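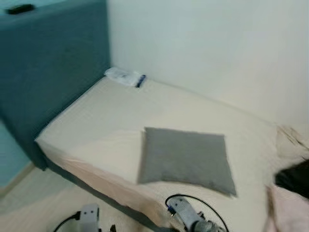

Left arm drops out partway through bed tidying, error clears by itself
Posted in Home Robots > Two-arm setups

larnev_upstairs
I run a two-arm robot on household jobs, mostly making beds and putting cushions back. Since August the left arm has been cutting out during bed work. It reaches out over the mattress, the gripper closes on whatever it is picking up, and then the left wrist goes limp and the console says "joint 4 comms lost." The right arm keeps going for another second or two before the software stops it. On Wednesday that meant the right arm dragged a cushion cover halfway across the sheet while the left one hung there.

If I leave it alone for a minute the error clears and the arm homes normally. I have logged 26 runs on beds and 12 of them failed this way. On a table it has never failed.

Things I have tried: new power supply, reflashed the wrist board, slowed the arm down to half speed. Slowing it down made no difference that I can see. The cables to the grippers are the ones that came with the kit and they run in a loose loop outside the arm. Is this a board problem or a cable problem? A replacement board from Trerkura is not cheap and I would like to be sure first.

nasr_bench
Cable, almost certainly. A bad board would fail on the table too.

When the arm reaches down and out over a low bed the wrist is near the end of its travel, and the outside loop gets pulled tight or folded back on itself at the plug. The wire breaks inside the jacket where you can't see it. It touches again when the arm relaxes, so the error goes away.

To check it, turn motor power off and leave the logic power on. Hold the forearm up with one hand and bend the cable gently next to the wrist plug while you watch the console. Then do the same at the elbow end. If the error shows up, you have found it. Swap the left and right cables after that and see if the fault moves to the right arm.

Replace the cable, don't tape it. Leave enough slack for the full reach, and clamp it a little way back from the plug so the plug takes no load.

The bigger issue to me is the right arm carrying on. Both arms should stop on one comms error. On the Roditz controller there is a setting called linked stop and it ships turned off. Turn it on before you run again, and keep your hands out of there until you have tested it.

tidybot4
had same thing, was the usb hub for me. try a different hub

larnev_upstairs
Swapped the cables and the fault went to the right arm, so cable it is. New one ordered. Linked stop was off, it is on now and I tested it by pulling the plug with the arms resting on the mattress. Both stopped. Hub was fine.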